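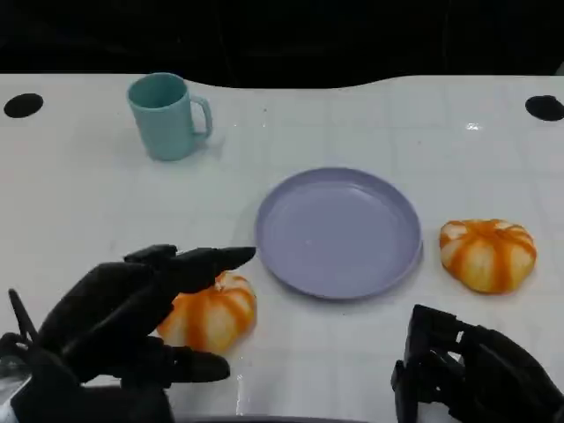 When must departments return their crockery and small kitchen items before the Buchanan building closes?

All items on loan from the central store are to be returned by the end of the second week of July, at the ground floor counter, between the usual opening hours.

Dear colleagues,

The above was raised on this list following the notice of 1 May 2026, and is repeated for those who joined afterwards. The earlier message is quoted at the foot.

Departments moving to Nendon House should note that the new kitchens will be stocked before staff arrive. Each floor has been allocated 27 place settings, and there is no need to transfer any from Buchanan. Mugs and plates that belong to individual members of staff should be taken home or packed in a personal crate marked with the owner's name and new room number. Unmarked crates will be held at the store for 22 working days and then disposed of.

Kettles and toasters may not be moved unless they carry a current electrical test label. Requests for testing should be sent to the Premises Office, quoting the asset number where there is one.

The small meeting room on the first floor, Room 103, remains bookable until the building closes. Catering orders for that room should continue to be placed in the normal way.

Departments that have not yet named a move contact are asked to do so by reply to me and not to the whole list.

Yours faithfully,

Hatice Karabulut
Premises Office

The Clilier annexe team wrote:

> Thank you for the notice. We have several boxes of plates and cups
> signed out from the central store, some of them for a number of years.
> The notice gives a date for furniture but none for kitchen items.
> Could you confirm the date, and whether the loan forms are still
> needed? We can find only the more recent ones.

Loan forms are helpful but are not required. The store will check returned items against its own register.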